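## Old Dell tower, stripping the CPU out, what to do about crusty paste??

**kamata_8**
Sep 28, 2026

Got an old Dell desktop off a neighbour's curb pile, want the CPU for another board same socket. Cooler's off allready. Pics of the inside, some with the chip seated, some with the load plate lifted.

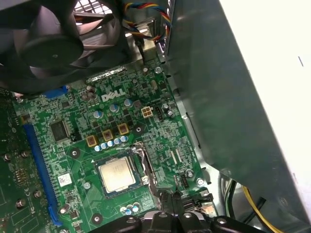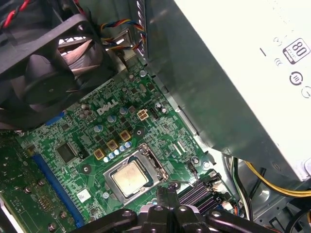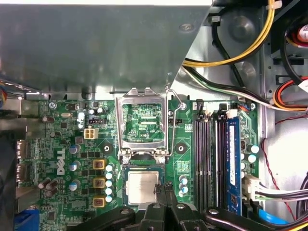
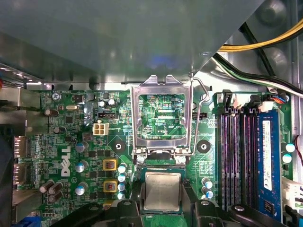 Main question is the paste. Used some Clisine wipes on a different chip in August and they left lint all over. Isopropyl better? The stuff on this one is that dull beige smear across the heat spreader, set like old grout. Also is it worth keeping the board or do I bin it.

**lisonfan48**

Isopropyl, coffee filter. Done. Don't scrape with metal, people do and then wonder.

Keep the board. Chokes look fine, caps look fine, none domed that I can see.

**plima**

You can't call caps from photos, sorry. Tops can be flat and they're still gone. Check underneath for crust, check the base bung too. I had one with perfect looking caps that wouldn't post for love or money.

**lisonfan48**

Sure but a bulged one is bulged. He asked bin or keep, keep costs him nothing. Shelf.

**plima**

Shelf space isn't nothing in my place lol

**tinsnips_698**

Before anything else put the load plate back down over the empty socket if you're storing it. In the shot with EDP_CPU showing through the window it's wide open. If that's a pin socket one fluff or a dropped screw and it's scrap. Plastic cap if you have one, they turn up in parts drawers. Masking tape over the closed frame works if not, just don't let the sticky side touch anything inside.

**kamata_8**

No cap. Got tape. Will do that tonight

Where do I put the CPU meantime? Was going to wrap it in tinfoil, dad always did that

**plima**

Antistatic bag or a clamshell. Foil's fine electrically I guess but it crinkles and you end up bending it round the edges and touching the contacts. Egg carton is not a clamshell before anyone says it

**lisonfan48**

Foil is fine. Kept chips in foil for years.

**plima**

And I've kept them in a bag for years, so there you go.

**tinsnips_698**

Hold it by the edges whatever you use. And take the RAM while you're in there, blue stick in the last slot. Label should tell you size and speed, post it up, if it matches what your other board takes then free memory.

**kamata_8**

Good call didn't even think of the RAM. Label's tiny, need my glasses

**mudflap1338**

Couple things nobody's covered. "Same socket" doesn't mean it'll run. Check the bios support list for the other board, by exact CPU model. Got burned on that, right socket, board too old for the chip, black screen, whole Saturdy arvo gone.

Second, the power plug near the logo, the four pin one. Dells of some years are funny about power supplies so don't assume the PSU out of this will swap straight into a normal build. Look up the pinout first.

**lisonfan48**

Four pin CPU power is usually bog standard. It's the big one you worry about.

**mudflap1338**

Usually. Look it up anyway

**kamata_8**

ok update. Isopropyl and coffee filter worked a treat, took three goes. Model number readable now, going to check the support list. Taped the socket shut. RAM's out and in a bag, CPU's in foil sorry plima

**plima**

🙄 edges at least?

**kamata_8**

Edges yes. Anyone want the fan? Big black one, postage only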